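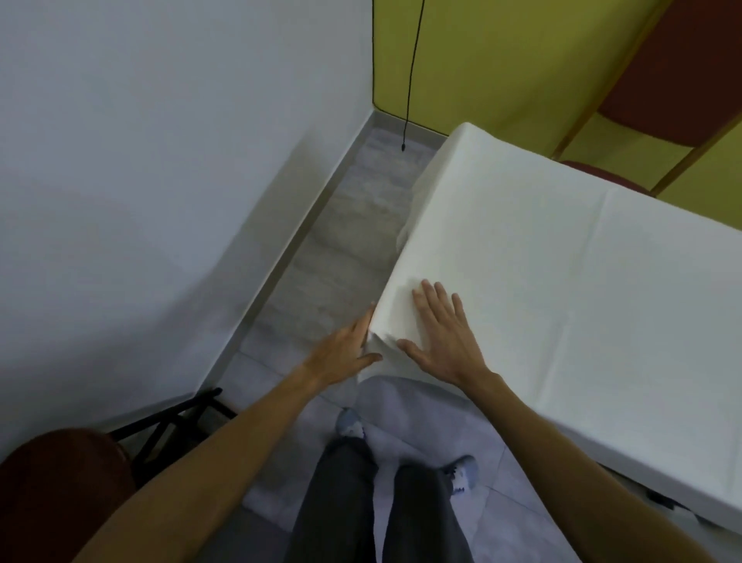
Re: [clinic-talk] Can a machine do the linen yet?

Hi all,

Bayu Sumampouw wrote:

> Our practice manager came back from the trade day at Nonddale
> convinced that we will have a robot making up the treatment
> tables within 2 years. Hastero had a demo unit folding hand
> towels on a stand and she filmed it. I said I'd ask the list.
> Has anyone here seen one put a sheet on a table, start to
> finish, in a normal sized room? I don't mean towels and I don't
> mean a video with the speed turned up. We do a lot of changeovers
> and the juniors hate them, so I'm not against it. I just don't
> want to be the one who says no and looks silly later.
>
> Bayu

Bayu, you won't look silly. I was at Nonddale too, on the Monday, and I stood at that Hastero stand long enough that the bloke offered me a chair. I've also been boring my family with this topic since we had the Arkuvora people through our place in November, so you've picked the right person (or the wrong one, depending how much you feel like reading).

Short version: towels yes, sort of. Sheets on a table, in a room the size of ours, no. I haven't seen it and I asked everyone.

The towel thing is real, I'll give them that. I timed it on my phone and it took 93 seconds to fold one hand towel, at real speed, and it was a tidy fold too. My niece does a basket of them in that time while watching telly. But the towel started flat on a bench with nothing else near it, and that's a big head start. When I asked if I could scrunch one up and chuck it down, he let me, good on him, and the machine had a couple of goes at finding a corner and then sort of gave it a pat.

Now think about what you do at the end of a treatment table. Look at the corner in the picture at the top of this message. One hand is flat on the top keeping the sheet where it is, the other's pressing on the side with the fold all bunched between the two, and the fingers are spread out on both. I've been squaring off corners like that for 20 years and I couldn't tell you how hard I press. You feel the cloth start to creep and you lean on it a bit more. The Arkuvora engineer told me that's the part they lose sleep over, the holding with one hand while you tuck with the other. Finding the edge with a camera is bad enough on white cloth, she said, though the creases from folding can help a bit because at least they're lines.

Then there's the padding. A bench at a trade show is hard and flat. A treatment table has give in it, so you push and it pushes back, and the sheet goes slack when you let go. Ours also have the face hole, don't get me started.

And the room! This is where I got a bit cranky with the Hastero bloke. His unit has a base as wide as a bar fridge. We've all got the table, a wall close up one side, a stool you nudge along with your foot, a chair at the other end, some cable or other hanging down. A person just turns sideways. I asked him how it would get along the wall side to do the far end and he said most customers would "optimise the layout". Mate, the layout is a room. The wall's staying.

To be fair to the other side, my brother-in-law works at Lazaridis, the commercial laundry, and he reckons I'm too gloomy. They've got machines that feed flat sheets into the ironer and fold them coming out, and have had for years. He's right about that. But somebody still stands at the front and clips the corners on, all shift, and he told me they've trialled 2 different pickers for that job and sent both back. If a laundry that does nothing but sheets can't get a machine to find a corner in a pile, I'm not holding my breath for the clinic. He says give it time, the new ones learn by copying people's hands and they're better every time he sees one. Maybe! I'd love to be wrong, my wrists would be thrilled.

What I'd say to your manager, for what it's worth:

Ask for the demo in your own smallest room, with your own linen, on a table nobody's moved for the occasion. We asked Arkuvora and they were very decent about it and said not yet, come back to us. Hastero said they'd get in touch and I'm still waiting.

Ask who fixes it when it drags the sheet on the floor. That sheet's going straight back in the wash, so now you've got more laundry than before.

And if the juniors hate changeovers, look at paper roll for the quick appointments, or fitted covers under a loose top sheet. We went to fitted ones for the massage rooms and the grumbling dropped right off. Cost us a lot less than a robot – though they do go baggy at the corners after enough hot washes, so buy a size down.

The one job I would hand over tomorrow is carting the bags. Something that follows you up the corridor with the dirty linen and parks itself at the laundry door. It doesn't have to feel anything, it just has to not run over the patients. There was one of those at Nonddale as well, down the back near the coffee, and I thought it was the best thing there. Didn't get the name, sorry. If anybody else on the list picked up a brochure, could you post it?

Bayu, does your manager still have that video? I'd like to see whether hers was doing the same blue towel as mine.

Cheers,
Jo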